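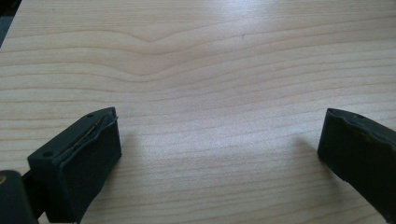
단기 임대 숙소에 들어가면 짐을 풀기 전에 부엌 설비부터 점검한다. 확인 순서는 열원, 급수, 환기, 작업면이다. 작업면은 조명이 반사되는 각도에서 보아야 한다. 밝은색 나무 상판은 가운데에 빛이 넓게 번지면 그 부분의 나뭇결이 하얗게 날아가 얼룩이나 흠집을 놓치기 쉽다. 작고 어두운 점도 정면에서는 잘 드러나지 않으므로 시선을 낮춰 옆에서 한 번 더 본다. 입실 시점의 상태는 사진으로 남긴다.

1. 가열 기구
인덕션이면 비치된 냄비 바닥에 자석을 대 본다. 붙지 않는 냄비는 쓸 수 없다. 휴대용 전기 쿠커를 가져갈 경우 정격 전압과 플러그 규격을 출발 전에 대조한다. 여행용 어댑터는 플러그 모양만 바꾸며 전압은 변환하지 않는다.

2. 휴대 조리 도구
칼은 접이식 과도 하나로 충분하다. 위탁 수하물에 넣고 날에는 덮개를 씌운다. 도마는 얇은 플라스틱 시트형 2장을 쓰되 한 장은 육류 전용으로 표시해 둔다. 플루누드브리지(Flanudbridge)의 장기 체류자 숙소에서는 공용 도마에 냄새가 배어 있는 경우가 많았다.

3. 양념 소분
액체 양념은 나사식 뚜껑 용기에 담고 용량의 5분의 4까지만 채운다. 기내에서는 기압이 낮아져 가득 채운 용기가 새기 쉽다. 뚜껑 안쪽에 랩을 한 겹 끼우고 잠근 뒤 지퍼백에 세워 넣는다. 가루 양념은 실리카겔과 함께 밀봉한다. 내용물 이름은 현지어로도 적어 둔다.

4. 쌀과 건면
도착 첫날 분량만 가져간다. 쌀은 나라에 따라 반입이 제한되므로 세관 안내를 확인한다. 쿠아드로스(Cuadros)처럼 고도가 높은 곳에서는 물의 끓는점이 낮다. 뚜껑이 맞는 냄비를 쓰고 불림 시간을 늘린다.

5. 작업면 보호
뜨거운 냄비를 나무 상판에 직접 놓지 않는다. 받침이 없으면 마른 수건을 네 겹으로 접어 쓴다. 물기는 결 방향으로 닦는다. 연마 성분이 든 세제와 철 수세미는 금한다. 식초 희석액도 마감재에 따라 광택을 죽이므로 보이지 않는 모서리에서 먼저 시험한다.

6. 퇴실 전
냉장고에 남은 식재료는 전날 저녁에 정리한다. 배수구 거름망을 비우고 뜨거운 물을 흘려보낸다. 가스 밸브는 손으로 직접 돌려 잠김을 확인한다.

보충: 독자 이바르스 카즐라우스키에네(Ivars Kazlauskienė) 씨가 지퍼백 대신 방수 파우치를 써도 되는지 문의했다. 무방하나 세척 후 뒤집어 완전히 말려야 한다.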